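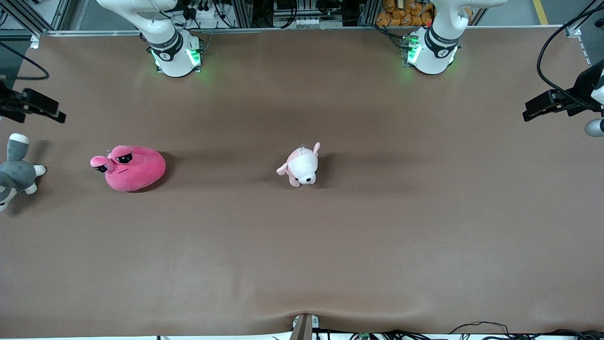 # Workshop tips: recording soft toy examples with two arms

These are my notes for people who collect demonstrations at the bench, so that a learning system can copy the work later. I wrote them first for the Brorbridge group and cleaned them a little for this page. They are small things, but each one has cost me an afternoon.

**Choose toys that differ in shape.** A long flat body, a small dog with floppy ears and something with paws that stick out will teach more than three bears of the same size. Color helps also. On a brown cover, pink and white are easy to find, but please include one gray toy, or the system will learn to look only for bright things.

**Pull the cover flat before each set.** A fold in the cloth can catch a fingertip and then the toy moves in a strange way. Small wrinkles I leave alone.

**Change the start positions in small steps.** I keep a paper list with 36 starts and cross them out one by one. In some of them a toy lies far to the side, where only a part of it is seen by the camera over the table. Keep these starts - the real work will have them too.

**Lift the arms out of the view first.** Begin every recording with both grippers up and away, wait 2 seconds, then move. The beginning is then the same in all files and cutting them is much faster.

**Do not hurry the grasp.** Soft toys give way when you press. Close slowly, and take the body, not the ear. If you miss, open and try again inside the same recording. I keep such files and write "second try" in the name.

**Stop after 39 recordings.** After this my hands become lazy and all the paths look alike. I drink tea and give the controls to another person, if there is one.

**Write the notes at once.** Toy, start number, good or bad. In the evening you will not remember.
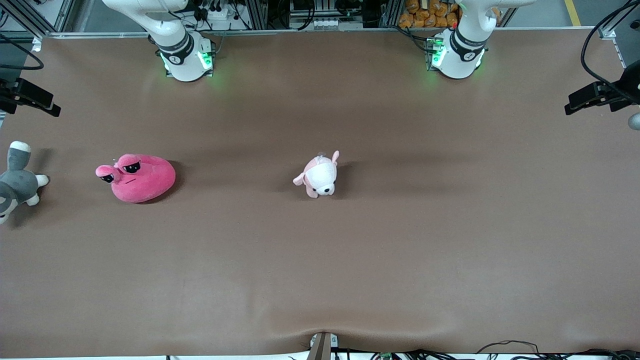 Bayu Yusof: I would add one thing about the start list. We used a list in fixed order and the dog was always the last toy to be picked, so our system left it for last also, even when it was the nearest. Now we mix the order of picking for each start. It was 11 bad sets before we noticed it.

Thank you, I have the same problem in my list and will mix it before the August recordings. For the shuffling a spreadsheet is enough. Print the new order and tape it near the controls, at the height of your eyes.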